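Notes on Automation at Work and at Home
Feb 13, 2024

Can a machine change a trash bag yet?

Readers of these notes will know that I have spent much of my working life in facilities management, most of it at the Lirholm office park, and that I take a practical interest in claims made for robots. The question put to me most often is whether a machine can now take over the ordinary chores of a building. My answer depends on the chore.

Floor cleaning is largely settled for open areas. The scrubber used in the main corridor at Lirholm covers its route every night and needs a person only to empty the tank and clear the brushes. It does not go under desks. Moving goods along a fixed path is in a similar position. The Evimstead warehouse, which I visited in April, runs carts between the loading dock and the packing tables, and the staff there treat them as they would treat a conveyor.

Waste collection is a different matter. The park has 207 small bins, and each is visited once in the evening. A member of the cleaning staff lifts the lid, gathers the bag, ties it, pulls it out, opens a fresh one and fits it over the rim. An experienced cleaner does this without looking at the hands. The work is poorly regarded and hard on the back, and I would be pleased to see a machine do a share of it.

The difficulty begins with the bag. A thin plastic bag has no fixed shape. It clings to itself, it clings to the bin, and when it is picked up at one point the rest of it goes wherever it likes. A machine that can place a metal part to within a hair may still fail to find the opening of a new bag. I have watched people fail at it too, but a person rubs the edge between finger and thumb and feels the two layers slide. Very few machines feel anything of the kind.

The second difficulty is the place where the bin stands. Bins are put in corners, against partitions and beside desk legs, so that they are out of the way of people. A machine with two arms has to bring both of them down to floor level in the same small space, keep clear of the wall, and still have room to lift. Our cleaning plan was written for people who can bend, and it would have to be revised.

The third is the number of small decisions. Is a half-full bag to be changed? Is the box next to the bin trash, or is somebody keeping it? The written procedure at Lirholm gives two lines to this subject and leaves the remainder to good sense.

My present view, for what it may be worth to others who prepare budgets, is as follows. Two-armed machines can be shown to carry out parts of the task, and the parts are growing longer. I would not yet plan an evening shift on that basis. A sensible buyer should ask to see the whole job performed on the buyer's own bins, in their usual positions, with the bags already in the supply closet – and should ask how many bins are finished in an hour, counting those that a person had to put right.

I would also advise standardizing now. One model of bin and one size of bag would help the present staff at once, and would make any later trial much simpler. We buy bags in cases of 700, in three sizes, and I can no longer find a good reason for the third.

The task at floor level, with a blue bag held in the left gripper and a yellow bin tucked against a partition, gives a fair idea of how little space there is to work in.
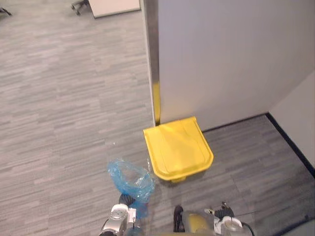 Earlier notes on this subject

Floor scrubbers after one year at Lirholm
A visit to the carts at Evimstead
Why folding towels remains a slow job for machines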